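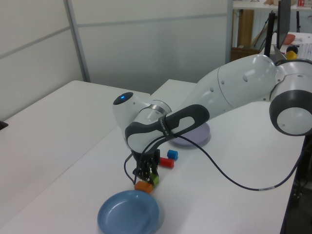
Viorica Dimitrov는 그리퍼를 두 개 더 사는 것보다 손가락 팁과 케이블 예비품부터 확보하자는 쪽이다. 작년 예산에서 본체에 돈을 다 쓰고 소모품이 없어 2주 동안 작업을 멈춘 일을 다시 꺼냈다. 틀린 말이 아니라서 일단 초안을 고치기로 함.

7월 장비 예산 메모, 오후 4시

현재 작업은 색 블록을 집어 접시로 옮기는 것. 블록은 작은 것만 쓰고 있고, 접시는 파란색과 연보라색을 계속 쓴다. 접시는 추가 구매 불필요. 블록은 Nallton 쪽에 100개 묶음이 있으니 그걸로 신청. 원통형이 섞여 있는지는 확인해야 한다. 정육면체만 오면 눕힌 원통 집는 연습을 따로 못 한다.

케이블: 손목에서 테이블을 건너가는 긴 선은 지금 길이를 그대로 두고, 같은 규격 예비만 주문. 테이블 가장자리 쪽에 고정 클립을 달자는 얘기가 있었는데 가격이 얼마 안 되니 같이 올린다. 라벨지도 떨어져 감.

그리퍼: Stasell 견적은 받았고 Nosberg는 아직. Stasell은 납기가 30일 정도라고 한다. 팁만 따로 파는지 물었더니 세트로만 된다는 답. Nosberg가 낱개로 팔면 그쪽이 낫다. 단, 장착면 치수가 맞는지 도면부터 받을 것. 지난번에 어댑터를 새로 깎느라 공작실 시간을 꽤 썼다.

테이블: 단차 있는 부분 때문에 두 번째 팔을 들이면 받침 높이를 맞춰야 한다. Sylvie가 테이블 교체를 제안했지만 이번 분기에는 어렵다. 받침판 가공비만 넣고 교체는 다음 분기로.

두 번째 팔은 구매 대신 임대로 조건을 물어봄. Đorđević에서 월 단위로 가능하다는데 보험 포함 여부가 견적서에 없다. Rosalinda가 다시 문의하기로 했고 답이 오면 여기 아래에 적는다.

할 일
- Nosberg 견적 독촉, 도면 요청
- 블록 구성 확인
- 클립, 예비 케이블, 라벨지 한 건으로 묶어 올리기
- 예비비 항목을 소모품 항목과 분리 (Jasmina가 지난번에 지적)

공유 2 · 댓글 2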